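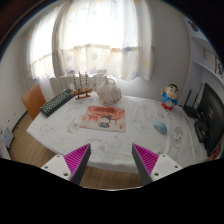
Ticket 337, Osden laundry room. The washer stops at 15 minutes and shows the drain sign, every time since Friday. I cleaned the filter and started again, with the same result. For the test I used only small towels, because a big piece like the white tablecloth, still wrinkled on the table under the orange-red mat, would be too heavy.

Update, 20:15. The hose was bent behind the machine. I made it straight — now it drains, but slowly. Please send the Stirnside pump price.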